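私たちについて

2019年7月
文:ソイントゥ・コイヴィスト(Sointu Koivisto)

スコルノウ(Skornow)は、ロボットの手先を試して比べることを仕事にしている小さな会社です。グリッパー、アーム、カメラ、コントローラーを、お客様が購入を決める前に私たちが同じ条件で動かし、その結果を報告書にまとめてお渡しします。私たちは機器を製造していませんし、販売もしていません。代理店の手数料も受け取りません。この点は、最初のお問い合わせのときによく質問されますので、はじめに書いておきます。

会社は2人で始めました。私と、共同で設立したサーリネン(Saarinen)です。私たちは以前、同じ包装機械の工場で働いていました。その工場では、カタログを読んで選んだグリッパーが、実際の部品をうまくつかめないということが何度もありました。カタログに書いてある把持力は正しい数字でした。けれども、私たちの部品は薄くて、角が丸く、表面がすべりやすいものでした。カタログの試験に使われる金属の立方体とは、ずいぶん違っていたのです。そのとき私たちは、自分たちの部品で先に試すことができる場所がほしいと思いました。そのような場所が近くに見つかりませんでしたので、自分たちで作ることにしました。

現在の社員は4人です。機械の担当、制御の担当、画像処理の担当がいて、私は試験の計画と報告書を書く仕事をしています。日本のお客様とのやりとりも私が担当しています。日本語は大学で学びましたが、まだ勉強の途中ですので、この文章にも不自然なところがあるかもしれません。お気づきの点がありましたら、どうぞ遠慮なくお知らせください。

試験の進め方について

私たちの試験は、シミュレーションと実機の二つの段階に分かれています。はじめにお客様から部品の形状データをいただき、シミュレーションの中で候補のグリッパーにつかませます。この段階では、指の形、近づく角度、カメラの位置を変えながら、同じ動作をくり返します。実機では一日かかる指の交換が、ここでは設定ファイルの数行を書きかえるだけで終わります。

シミュレーションで特に注意しているのは、薄い部品の持ち方です。厚みのある箱でしたら、どのグリッパーでも大きな差は出ません。しかし薄い板のような形になりますと、指がどこに当たるかによって、部品の傾き方が変わります。また、カメラから見たときに、指が部品をどのくらい隠してしまうかも大切です。部品が隠れる面積が大きいと、画像処理で向きを計算するときの誤差が大きくなります。そのため、机の面の模様もわざと複雑なものに変えて、背景に惑わされないかどうかを確認します。

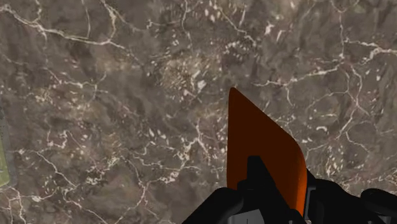 シミュレーション画面より。大理石模様の天板の上で、オレンジ色の薄い部品を黒いグリッパーで保持しているところ。

シミュレーションで候補をしぼりましたら、実機の試験に進みます。実機では、お客様の部品そのものを使います。データだけではわからないこと、例えば表面の油や、成形のときに残る小さなバリなどが、結果に影響することがあるからです。シミュレーションと実機の結果が合わないこともあります。その場合には、合わなかったという事実も報告書に書きます。良い数字だけを選んで載せることはしません。

これまでに試験した組み合わせは、グリッパーとコントローラーを合わせて数えて、124以上になりました。記録はすべて保管しています。似た形の部品でご相談をいただいたときには、過去の記録から、試す必要のない候補を先に外すことができます。もちろん、ほかのお客様の部品の名前や図面をお見せすることはありません。

自社の道具について

試験の記録には、ポヴァンス(Povance)という自社のソフトウェアを使っています。カメラの映像と、コントローラーから出る信号を、同じ時間軸の上に並べて見るためのものです。例えば部品がすべった場合に、指の力が下がったのが先か、アームが動き出したのが先かを調べることができます。もともとは社内のために作ったものですので、画面の見た目はあまり美しくありません。しかし、お客様から使いたいという声をいただきましたので、8月から、試験をご依頼いただいた方に閲覧用の版をお渡しする予定です。

もう一つ、インドウッド(Indwood)と呼んでいる試験台があります。名前の由来は、最初の台が木でできていたことです。今の台は金属のフレームに変わりましたが、名前はそのまま残りました。台には2台のアームを取り付けることができ、同じ部品を同じ照明の下で、別々のグリッパーに持たせて比べます。カメラは上からと手首からの両方を用意しています。どちらのカメラが適しているかは部品によって違いますので、私たちは先に答えを決めないようにしています。

ご依頼をお考えの方へ

ご相談の段階では、料金はいただきません。部品の写真と、おおよその大きさ、重さ、そして今困っていることを書いてお送りください。形状データがない場合には、部品を一つ送っていただければ、こちらで測定いたします。どのグリッパーでも難しいと思われるときには、試験を始める前にそのようにお伝えします。以前、やわらかい袋に入った粉のご相談をいただいたときには、私たちの設備では正しい比較ができませんでしたので、お断りいたしました。

見学も受け付けています。試験台のある部屋はあまり広くありませんので、少人数でお越しいただけますと助かります。ご自分の部品をお持ちになれば、その場で簡単な把持を試すこともできます。お問い合わせのメールは、日本語、英語、フィンランド語のどれで書いていただいてもかまいません。日本語のメールには、コイヴィストがお返事いたします。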